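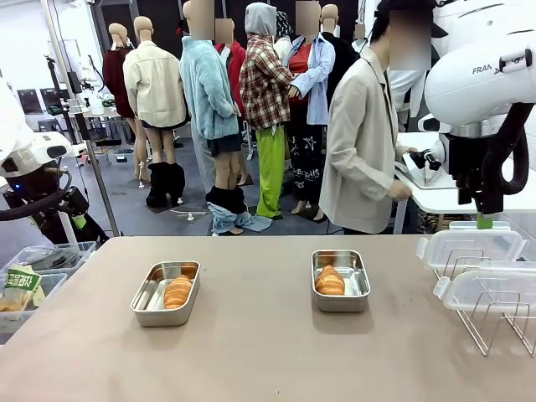
The Level

The gauge at Climomitz read 9 metres when Amra Pavlović took over the night log. She wrote the figure in blue, initialled it, and checked the previous entry. It was the same figure in a different hand.

The station had one duty. Every 20 minutes the operator read the reservoir level off a brass scale and entered it in the book. The electronic sensor did the same thing every second and sent its readings to Graltora, 200 kilometres south. The book was kept in case the sensor failed. It had not failed in 17 years.

At ten past two the phone rang. It was Rok Živković, on the desk at Graltora.

"What's your level?"

"Nine."

"I've got eight point six."

She took the torch down the steps and looked again. The water stood at the nine. There was no wind and the surface was flat. She wiped the scale with her sleeve, which made no difference.

"Nine," she said, when she was back upstairs.

"Then the sensor's drifted."

"Or the scale has."

"It's bolted to a wall, Amra."

She turned back through the book. In August the handwriting belonged to Ngân Hầu, who had retired since and moved to the coast. Every entry was nine. In a dry August the level should have dropped by a hand's width at least. She turned back further. Nine, nine, nine – all the way to the inside cover.

"Are you there?" said Rok.

"What did you have for August?"

She heard keys. "Eight point eight, going down to eight point seven."

"Anyone ring about it?"

"It was within tolerance."

She went down a second time with a folding rule and measured from the top of the wall to the water. She did the subtraction on the back of her hand, then did it again. Eight point six.

The torch showed nine on the scale.

At twenty past two she uncapped the pen. She left the level column blank and wrote the time.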